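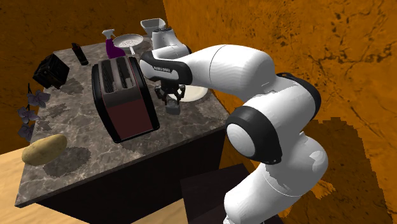
FOR IMMEDIATE RELEASE

Kellirport publishes first chore results: "Not yet, but closer than last August"

Kellirport, April 2020 — Sperling, the household automation group based in Kellirport, today released the first full results from Belta, its simulated kitchen for testing robot arms on everyday chores. Short version: clearing a counter, partly. Cooking dinner, no. Anyone hoping to hand over the dishes this year should keep the sponge.

The release covers 799 trial runs across 36 chores. All of them in simulation, all with one arm and a plain two-finger gripper. Full run logs, including the bad ones, are going up on the Belta project page along with this notice.

What was tested

Small stuff first. Pick up an object from a crowded counter. Put it on a plate. Put it in a bowl. Move one thing without knocking the thing beside it. Then the longer chores, where several of those steps are strung together: clear a space in front of the toaster, sort food from cleaning supplies, set things back where they were found.

Belta counters are cluttered on purpose. A toaster in the middle, a spray bottle behind it, a colander, a plate, a potted orchid hanging over the side, a potato up front. Earlier tests at Sperling used a bare table and one block, and the scores were very good and told the team very little. People do not keep bare tables.

The marble pattern on the counter is also there for a reason. Busy surfaces and hard shadows confuse the vision software, which in early runs tried to reach for dark patches in the stone. The current version does this less. It still does it.

What worked

— Small, square-sided objects. A grey cube is about as easy as it gets and the arm is now dependable with it, including when taller items stand close by.
— Placing onto a flat plate. Good results as long as the plate is not half hidden behind the arm's own wrist.
— Stopping. The arm halts when it meets something it did not plan for, and in simulation it did so every time it was asked to. Sperling considers this the most useful result in the release.

What did not

— Potatoes. Lumpy, they roll, and two flat fingers do not have much to hold on to. The arm often pushed the potato toward the front edge instead of lifting it.
— Bowls at the back of the counter. Reaching over a toaster to get to a small bowl is simple for a person. For the arm it means a long swing with the elbow high, and the elbow does not always know what is next to it.
— Spray bottles. Picking one up, sometimes. Squeezing the trigger, no. A two-finger gripper cannot hold the neck and pull the trigger at the same time and no software update is going to change that.
— Plants. Leaves and blossoms were brushed in more runs than the team would like. Plants are now scored as a "do not touch" item and any contact fails the run.
— Anything with more than 3 steps in a row. Errors pile up. An object put down slightly crooked in step one is the object that tips over later.

So, can machines do household chores yet?

Sperling's answer is no, with some exceptions. A robot arm bolted beside a counter can do a few pick-and-place jobs well, slowly, in a kitchen it has been set up for. It can't do them in the kitchen next door without more work. A person who has never seen your kitchen finds the plates in under a minute. The software is nowhere near that and this release does not claim it is.

Shop floors are a different story. Parts are the same shape each shift, they arrive in the same place, nobody leaves a potato out. Partner firm Hemesen, which packs and sorts small fittings, has been trying the cube-handling part of the Belta software on one of its packing benches since August. Hemesen reports that it is keeping the bench running and is not adding a second one for now. Loading and sorting go fine, clearing jams is still done by hand.

Why a simulated kitchen

Cost, and breakage. A simulated toaster can be dropped 10 times before lunch and be back in place for the next run. Lighting can be changed, walls can be changed (the current one is bright orange, it was grey, the software had gotten used to grey) and the counter can be shuffled without anybody getting up from there desk.

The weak point is well known. Simulated objects behave better than real ones. Nothing is sticky, nothing is greasy, nothing has a cord wrapped around something else. A score in Belta is not a score in a real kitchen, and Sperling asks that reporters please not print it as one.

What comes next

A second set of chores is being written now. It will include drawers, dish towels and loading a two-slot toaster, which was left out of this round after the pilot runs went badly. A wider gripper will be tested on the potato problem. Real-counter trials in Kellirport are planned but have no date, and are on hold while the lab is closed to staff. Simulation work is continuing from home in the meantime.

Schools, repair shops and small manufacturers who want to suggest a chore can do so through the project page. Dull ones are welcome, the duller the better. Suggestions recieved before the end of August will be considered for the next round.

About Sperling

Sperling develops and tests software for robot arms in homes and small workshops. Belta is its open chore-testing project. Results are published whether or not they are good.

Press contact: Sperling press desk, Kellirport. Images and run logs available on request. Interviews by phone only at this time.

— END —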